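Search this site
Search for:

Setting up the teardown cell, part 4: memory and processor

Last updated 6 Apr 2020

The wrist camera mount I printed in part 3 held its position after a week of use, so I left it alone and went back to the gripper. The cell is the same as before: one arm on the Orkmont pedestal, one two-finger linkage gripper, and a desktop case lying on its side in a Keskinen clamp plate. The job is to take parts out of old office machines without bending anything that can be resold.

Finger clearance first. The gripper closes well on a bench, but inside a case the outer links swing wider than the fingertips do, and the links are what hit things. My old collision model only had the tips in it. I added the links and the palm housing as plain boxes, padded by 4 mm on each side, and the planner stopped offering approaches that put a link through the case wall.

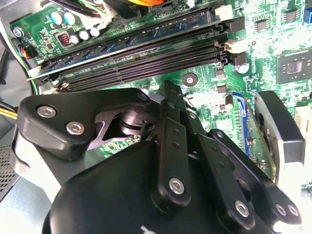
The approach angle matters more than the padding. I come in with the fingers lined up to the slot bank and stop 30 mm above the board to check the camera view against the stored one. If the offset is over 2 mm I jog by hand and save the pose again. The clamp plate does creep. I check its four bolts at the start of each session, and one of them usually takes a small turn.

Screws on the linkage are the other regular item. They are hex socket heads and they back out slowly under side loads. I had been using a medium threadlocker from Skornier on all of them, which made the pivots stiff because some got into the joint. Now I use a very small drop on the thread only, wipe it, and cycle the gripper open and closed by hand before powering up. After the last rebuild I ran 69 cycles with no part in the fingers and found no screw that had moved.

Force limit: I set it low and raise it in small steps until the part stops slipping. A memory module needs its latches open before any pull, and the arm must not be used to find out whether they are. The latch check is still a manual prompt in the program. I press a button to confirm.

The processor is worse. The load plate has to be fully up and the lever clear of the path, and the contact field in this type of socket is in the socket itself, so a dropped part can ruin the board. I have the fingers take the processor by two opposite edges and lift straight up before any sideways move.
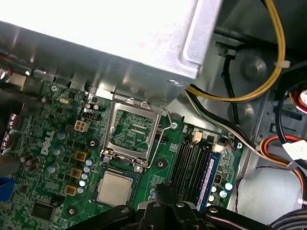
Still to do

- Replace the cable guide at the wrist. The one from Irnport is too stiff and pulls on the camera lead at full rotation.
- Add the drive cage to the collision model as its own box, with a separate height for each case type.
- Log the force reading at the moment of release.
- Find a better tray for loose processors. The foam one sheds.

Contact | Copyright 2020, all rights reserved | Back to top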